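Section 6 – Setting up the scoreboard and shot clock (indoor)

Applies to the Flustholm tabletop board and the two clock units that go with it. If your hall has the older wall board, none of this is for you, go to section 7. Basketball only. Netball and futsal settings are on the laminated card in the lid.

Read it once all the way through before your first game. After that the numbered bits should be enough.

6.1 What should be in the case

Main board
Shot clock units, left and right
Control desk (the flat one with the big red button)
Horn
Mains lead for the board, charger for the desk
Yellow cable, long
Yellow cable, short
Possession arrow
Laminated card

Anything missing, write it on the sheet inside the lid BEFORE you start. Not after. After, it looks like you lost it.

The two yellow cables are not the same inside. Long one is board to desk. Short one is horn to board. They'll plug in either way round and nothing breaks, you just get no horn and a desk that keeps saying NO LINK.

6.2 Before you go to the hall

1. Charge the desk overnight. The battery is 2,700 mAh and a flat one won't last to half time, even plugged in, because the charger is slower than the screen.
2. Clocks run on their own batteries, check both. Press the side button, one flash is low, two is fine.
3. Take spare clock batteries. The square sort.
4. Check who has the whistle bag. Nothing to do with the board but it gets left with the board case more often than not.

Note: don't charge the desk in the case with the lid shut. Gets warm.

6.3 Placing the board

1. Table goes on the halfway line, opposite the team benches, well back from the sideline.
2. Board at the end of the table nearest the socket. Face it to the benches, the crowd can lean over.
3. Desk in the middle of the table. Timekeeper sits behind it, scorer to the left with the paper sheet, shot clock operator to the right.
4. Possession arrow in front of the scorer where both coaches can see it.
5. Horn under the table, pointing at the floor. On the table it is unbearable, and at Trokbridge there is an echo as well.

Caution: tape the mains lead down along its whole length. Not two dabs at each end. If there isn't enough tape, move the table nearer the socket and put up with being off centre.

Caution: don't run any cable across the substitution area. Players come off looking at the coach, not there feet.

6.4 Placing the shot clocks

Clocks go on the floor, one at each end, behind the baseline and off to the side. If the hall has brackets on the backboard supports use those instead, but get the home club to fit them. Ladders are their job.

1. Left clock has the L on the back. Left is left as you sit at the table.
2. Stand each one on its rubber foot. On the bare metal it walks across the floor when somebody dunks. (or tries to)
3. Angle them towards the opposite end. A player bringing the ball up needs to see the far clock, that's the whole point of it.
4. Switch on. You'll get a row of dashes. Leave it.

Don't press anything on the clocks themselves once the dashes are up. Everything from here is done on the desk.

6.5 Powering up – do it in this order

1. Board on at the wall. Wait for all zeros.
2. Desk on. Hold the red button till it beeps.
3. Desk asks for a code. It's 724. Same for every kit in the league, please don't change it.
4. Choose SPORT, then BASKETBALL, then SENIOR or JUNIOR. Junior turns the shot clock off, so if the dashes never go away check you haven't picked that by mistake.
5. Choose CHANNEL. Channel 14 unless there is a second game in the same hall, in which case the far court takes channel 6.
6. Press LINK. The dashes on both clocks turn to numbers. If only one turns, press LINK again, don't restart the lot.
7. Put the period length in. It remembers the last game, so it will nearly always be wrong if the last lot were under-twelves.
8. Sound the horn once. Warn people first.

Note: if you do desk first and then board, it seems to work and then drops out the first time you call a timeout. Switch both off, start over at step 1.

6.6 Test before the teams warm up

Do this with nobody on court if you can, or at least before the captains come over.

1. Start the game clock, let it run, stop it. Board and desk should agree.
2. Start the shot clock. Both ends should count together.
3. Reset full, then reset short. The short reset is the left hand grey button. New operators mix them up all season, have a practice.
4. Let the shot clock run right out. Horn should go and the edge lights come on.
5. Add a point each side and take it off again. PLUS adds, hold MINUS to take off.
6. Put up a team foul each side and clear them.
7. Clear everything. HOLD CLEAR, then YES.

If the visitors bring their own operator, let them do steps 2 and 3 themself. They will be used to a different desk.

6.7 During the game

Game clock starts when the ball is touched on the court, not when the ref hands it over. On a throw-in watch the official's hand – it chops down, you press.

Jump ball, start game clock on the tap. Shot clock only starts when a team has control. Two different things, two different people pressing, don't try to do both.

Missed shot hits the ring and the other team gets it: full reset. Same team gets it back: short reset. Doesn't touch the ring at all: leave it alone and let it run. If you reset by accident, stop at the next dead ball, tell the referee, put it back. Don't guess a number and hope.

Timeouts. Wait for the whistle, press TIMEOUT, desk does the rest including the warning horn. Coach asks while the ball is live, you just hold it till the next chance. They will shout. Fine.

Team fouls. Scorer says it out loud, timekeeper repeats it and presses. Saying it back sounds daft and catches most of the mistakes.

Paper sheet beats the board. Always. If they disagree, stop at the next dead ball and make the board match the paper.

6.8 When it goes wrong

NO LINK on the desk
Check the long yellow cable is in the socket marked D. Then restart in order (6.5).

One clock frozen
Low battery nine times in ten. Change it at a dead ball, press LINK. You don't need to restart the other.

Both clocks frozen, board fine
Channel clash with the next court. Go and ask them what they're on. One of you moves.

Horn won't go
Short yellow cable. If it's in and still nothing, use the whistle and tell both coaches and the referees before you carry on.

Board shows the wrong half of the score
HOME and AWAY are swapped. MENU, SWAP ENDS. Don't swap back at half time, it follows the benches.

Everything dead
Someone has unplugged you to charge a phone. Look at the wall first.

If none of this sorts it, turn the board off completly and go to the manual flip score and a stopwatch. The game still counts. Note the time you switched over on the sheet, in the remarks box, and get a referee to initial it.

6.9 New operators

Come to one of the evening run-throughs before you do a league game. Next ones are in February, six o'clock start, Randthorpe first and Trokbridge after. An hour or so on the rules and the desk sat down, then the rest on court with a scratch game going. Bring a pen. If you did the course last year you only need the second half.
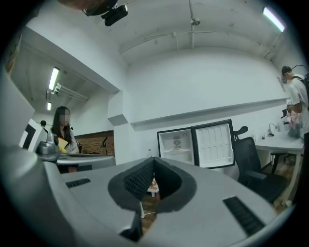 Carmela Lozano asked us to add that the sitting-down part is worth doing even for people who've kept score for years, since the short reset caught her out in her first three games and she had been doing the paper sheet for ages by then. She'd also like people to practise saying the fouls out loud, properly loud, as the table can't hear itself once a drum turns up.

Fair enough, both going in. Drums aren't banned by the way, only behind the table.

6.10 Packing away

1. Get both coaches and the referees to sign the sheet before you clear the board. Once it's cleared it's gone, there's no memory of the score in the desk.
2. HOLD CLEAR, YES.
3. Desk off, clocks off, board off at the wall. Reverse order of setting up.
4. Take the batteries out of the clocks if it's the last game before a break.
5. Coil the cables loosely. Don't wrap them round the horn, that's how the last long one died.
6. Pull up all the tape. Halls notice.
7. Desk goes in the foam with the screen facing down. Clocks either side, board on top, card in the lid.
8. Fill in the lid sheet – date, hall, anything broken or missing, your name.

Caution: the board is heavier than it looks. Two people for stairs.

Kit goes to whoever is hosting next, not home with you. Check the fixture list, ring them if you can't make the handover. The Toledo tour kit is kept separately and has its own adaptor, please don't borrow the adaptor.

Wall board instructions start on the next page.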